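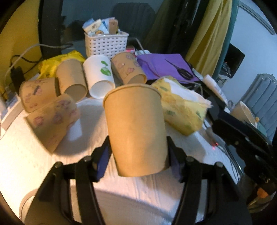
Halyna Nechyporuk

4.2 Cups on their side: the middle state of the shared table

In the previous section I described how the tables are prepared. In this section I look at the longer period which comes after, when paper cups have left their stack but have not yet gone to the shelf or to the bin. In my notes I call this the middle state. It is easy to overlook, because people do not speak much about it. When I asked participants to tell me what they do with paper cups, they told me about the beginning (opening the package) and about the end (throwing away), and almost nothing about the time between.

The material comes from 16 shared tables in Serkstead and Jirnia. Over the whole period I recorded 1055 paper cups, and for each one I noted whether it was standing, lying on its side, or put inside another cup. Standing cups were the largest group, as one could expect. The lying cups were more interesting to me, and they are the subject of this section.

A paper cup is narrower at the base than at the rim. When it lies down it does not roll straight away, it turns in a curve and usually stops against another thing. For this reason lying cups seldom stay alone. They come to rest against a basket, a bag, a folded cloth, or against each other, and a group is made without any person deciding to make it. Several participants called such a group "the pile", although the cups were in most cases not on top of one another.

Figure 3a is typical for the tables in my material. A plain tan cup lies near tan cups with pink flowers, and a white cup with a green design is among them. The openings point in different directions. On the same table there are a patterned paper bag, a pair of scissors on a purple cloth, and a white plastic basket holding packets and papers. I want to point to this company of things. The cups are not kept apart as a class of their own. They share the surface with packaging and with a tool for opening packaging, and the person who clears the table must first separate these things before she can put any of them away.

The covering of the table has some influence also. On a cloth the cups moved less than on a bare board, and participants were more willing to leave them lying. At one table in Jirnia the cloth was taken off in November, and from then on the cups were mostly put one inside the other. I cannot say with certainty that the cloth was the cause – the group of people changed in the same month.

The second question is whether printed and plain cups are treated in the same way. I expected that the print would help people to know their own cup, and that a printed cup would therefore stay in use longer. The notes support this only partly. Where all the cups had one print, the print was of no help, and people wrote a name or bent the rim a little. Where the cups were mixed, people remembered theirs well ("mine has the flowers"), but only as long as no other person had the flowers. Mixed sets appeared when an old package was nearly finished and a new one was opened beside it. Nobody at the tables told me that they mixed them on purpose.

The third question is the role of the basket. Most of the tables had some open container at the back, and participants described it as the place for things that should not be thrown away yet. Cups were seldom put there, even when there was space. In Figure 3b one cup is directly in front of the basket and the other cups are further from it, while inside the basket are a small carton and a crumpled white plastic bag, together with a brown item. I read this as a weak border. What is in the basket is kept, what is in front of it is still to be decided. Skoryk, in the discussion of an early draft, suggested that the basket is simply too high for a cup that one wants to take again soon. Both readings are possible with the present notes.

Figure 3. Paper cups and packaging on a shared table, with the basket at the back. (a) Plain and printed cups on the white cloth. (b) The table in front of the dark window.

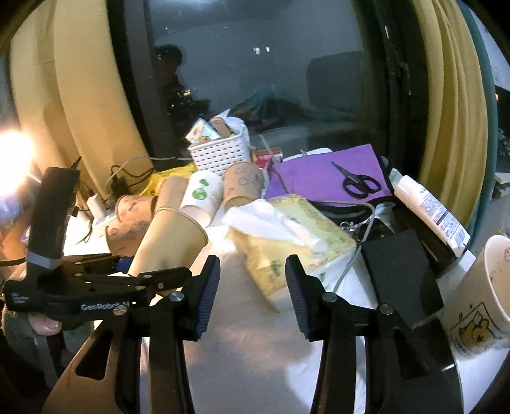 Dradard objected, after reading this part, that a lying cup can also be a message: in her own office it means that the cup is finished and that any person may throw it away, while a standing cup must not be touched, even if it has stood there since the morning. I had not asked about this, and I went back to my interview notes to look for it. At two tables in Serkstead a similar rule was mentioned, in both cases as something that "everybody knows". At the other tables I found no trace of it, and one participant there was surprised that a cup could be thrown away only for its position.

If the rule exists, then my category "lying" contains two different things, the cup that fell or rolled and the cup that was laid down. From the position alone they cannot be separated. For the counts in Table 2 I have kept them together, and the reader should take this into account when comparing the two towns. The nested cups, where the problem does not appear, are treated in Section 4.3.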